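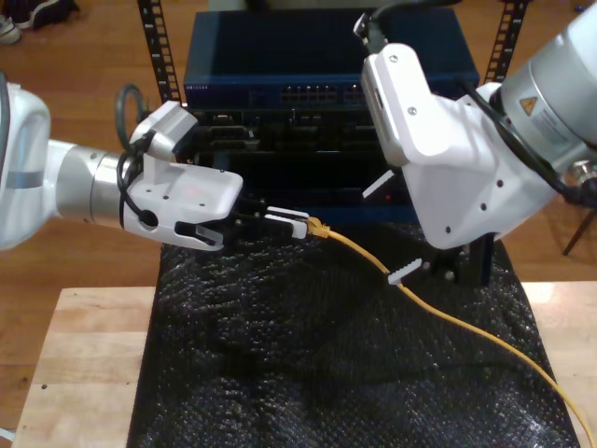
Planning equipment spend for a two-arm patching cell
Speaker notes, Ching-wen Au

Slide 1. Scope
Say up front that this is a budgeting talk. Controls questions go to the end. The task is switch patching on a short rack: pick up an RJ45 end, route the cable, seat it in the assigned port. The request went to finance in July under the project name Flukska.

Slide 2. What the first quote covered
The Tosetti quote listed two arms, two controllers and two parallel grippers. It did not list mounting plates, finger pads, spare cables or the table. Pause here and ask who has signed a quote like that. Then show the revised sheet, which has 153 lines. The arms take up two of them.

Slide 3. One arm or two
A single arm can insert a plug if the cable is already dressed. Ours is not. One arm holds the connector end while the other manages the slack, so the second arm is a requirement and should be in the base budget. Smadi offered a single arm with a passive cable guide. The guide has to be reset by hand for each cable length, and the labor for that was missing from their comparison.
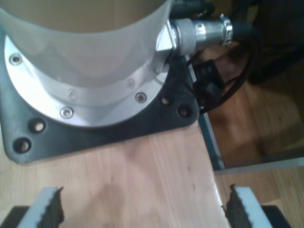 2 min read

Slide 4. Mounting
Each arm needs a plate, fasteners and a surface that can take the load. We bolt to a wood tabletop for the pilot. For production, price a steel base and get the floor checked before the purchase order goes out. Leave clearance on the connector side of the base. The cable comes out horizontally and needs room to bend, so add that depth to the footprint when you request floor space.

Slide 5. Consumables
Ridged finger pads wear. Budget them as an operating cost, ordered in sets, with a set on the shelf at all times. Patch cables used for trials are also consumables. Retire them on a schedule and do not return them to stock. Base connector cables have the longest lead time on the sheet. Buy the spare with the arm.

Slide 6. Integration
Cikevex quoted integration as a fixed price with 3 site visits. Read the definition of a visit. Travel was included; rework after a rack change was not. We asked for a day rate for rack changes and had it written into the contract.

Slide 7. Sequence of approvals
Floor space first, then power and network drops, then arms. Grippers last, after the connector types are frozen. Changing from RJ45 to fiber means new fingers and new trials.

Slide 8. Questions
Leave the line-item sheet on screen. If asked about payback, give the method and the inputs. The site figures stay with finance.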